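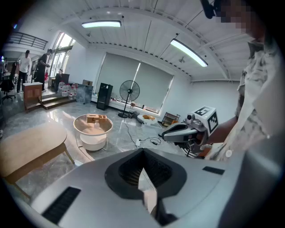
The ferry to Hodau leaves at ten past six in the morning, and my aunt had us on the dock at five. She had the bell in her lap, wrapped in two bath towels, and she would not put it down even to eat her egg sandwich.

I should tell you about the bell! It came off a fishing boat that my great-grandfather lost in a card game, and the story is that he rowed out the same night and took the bell back, because he had bet the boat and the nets but he had never said one word about the bell. It is green on the outside and gold where the clapper has been hitting it, and it has a chip in the lip the size of a thumbnail. It makes a sound like somebody dropping a spoon in the next house. I love it more than almost anything I have ever heard.

Every July the people of Hodau ring every bell on the island at once, and anybody with a bell is allowed to come over and join in. Church bells, cow bells, bicycle bells, the bell from the old school at Florkora that burned down before my mother was born. You bring it, you sign the book, they give you a number and a place to stand. My aunt had wanted to go for thirty years. She had always had a job in July, or a baby, or a bad hip. That year she had only the hip.

"Sit on the left side," she told me, when they let us board. "The left side sees Quan first."

Quan is hardly an island at all. It's a rock with one tree on it, and the tree leans so far over that from the water it looks like a man bending to tie his shoe. When we came around it the whole left side of the ferry was standing up with their bells out. A boy had a string of tiny ones, the kind you sew on a cat's collar, and he shook them at the tree. Then a woman with a handbell shook hers, and then there was no stopping it, the entire boat was going like a kitchen falling down a staircase, and the captain leaned on his horn to join in.

My aunt kept the towels shut.

"Not yet," she said. "She's not warmed up."

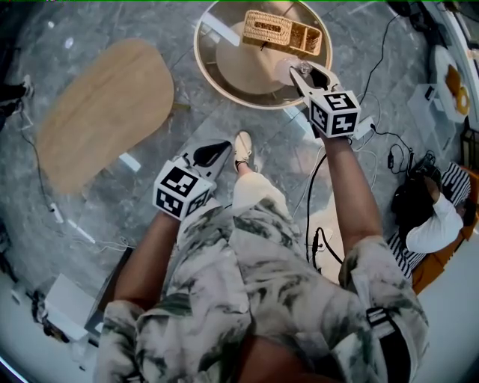

The sign-in table was in the fish market, and the line went out the door and along the harbor wall, past the ice house, past the nets, nearly to the lighthouse steps. I had never seen so many people so happy to be standing in a line. They were showing each other their bells the way people show you their grandchildren. A man in front of us had a brass one as long as my arm, from a hotel in Fesis that had gone out of business, and he let me hit it with my knuckle. It hummed all the way up to my elbow. I hit it again. He said I could hit it as much as I liked, he had carried it on two trains and a bus and it owed him some fun.

When we got to the table the girl with the book turned it around so my aunt could write. The last name on the page was number 552.

"So you're 553," the girl said.

"And how many did you have last year?" my aunt asked.

"Four hundred and something. We're trying for 600. We've never had 600."

My aunt wrote her name very carefully, and under "Kind of bell" she wrote Boat, and under "How did you come by it" she stopped, with the pen in the air, for such a long time that the man behind us started to hum.

Then she wrote: Fairly.

They put us up on the hill, in the row with the other boat bells, and it was the best place on the island. You could see down over all the roofs to the water, and people on every flat thing there was. They were on balconies and on the steps and on the harbor wall with their legs hanging over. One family had climbed onto the roof of the bakery with a cow bell each, from the grandfather down to a baby who had hers tied to her foot. The wind had dropped. It was getting close to noon and the light was so strong that the sea looked white.

The way they do it is like this. At noon the big bell in the church goes once, by itself. Then they wait until it has died away completely, and I mean completely, they wait until you are sure it's gone and then you notice it isn't, there's still a thread of it left. And only when the thread is gone does everybody ring.

My aunt unwrapped the towels and handed them to me. She held the bell up by its ring and took hold of the rope, which was new, she had braided it herself over the winter from blue and white cord. Her hands were shaking a little. I offered to hold it for her and she gave me a look that would have stopped a truck.

The church bell went.

I have tried a lot of times to tell people what that waiting is like. All those bells being held still! You could hear a dog's tags clinking somewhere down by the water. You could hear the baby on the bakery roof, who didn't know the rules, kicking her foot, tink, tink, and then a soft laugh all over the hill, hundreds of people trying to keep it in. The big bell got thinner and thinner. I was holding my breath. I had the towels squashed against my chest.

And then it was gone and my aunt swung that rope like she was starting a lawn mower.

I couldn't hear ours. I couldn't hear any single one. It was more like weather than like bells, it came up out of the ground and through my shoes, and the pigeons all left the church roof together, and the man from the hotel in Fesis was two rows down, hitting his with a wooden spoon and crying and grinning. My aunt had her eyes shut. Her hip must have been killing her but she was up on her toes. I started yelling, just yelling, no words, since I didn't have a bell of my own, and the woman beside me reached into her bag without missing a stroke and pulled out a second one, a little tin thing from a goat, and shoved it in my hand.

I rang it until my wrist gave out and then I changed hands.

It goes on for as long as it goes on. There's no signal to stop. People get tired, one after another, and it thins out in patches, first the harbor and then the balconies, and at the very end there are only a few stubborn ones answering each other across the town. One was down by the ice house. One was far off on the other side of the hill. And one sounded like somebody dropping a spoon in the next house, again and again and again, and now I could hear it perfectly.

The one by the ice house quit. The far one did two more, slowly, and quit.

My aunt gave the rope one last pull, opened her eyes, and looked around at the whole hill looking at her.

"Well, what?" she said. "He never bet the bell."

On the ferry home she slept with her head on my shoulder and her shoes off. The bell sat on the bench between us, without its towels, and whenever a wave caught the boat sideways it rang a little. I still had the goat bell. I had tried to give it back and the woman wouldn't take it. She said I would need it for next July, and to get on the early boat, and to sit on the left.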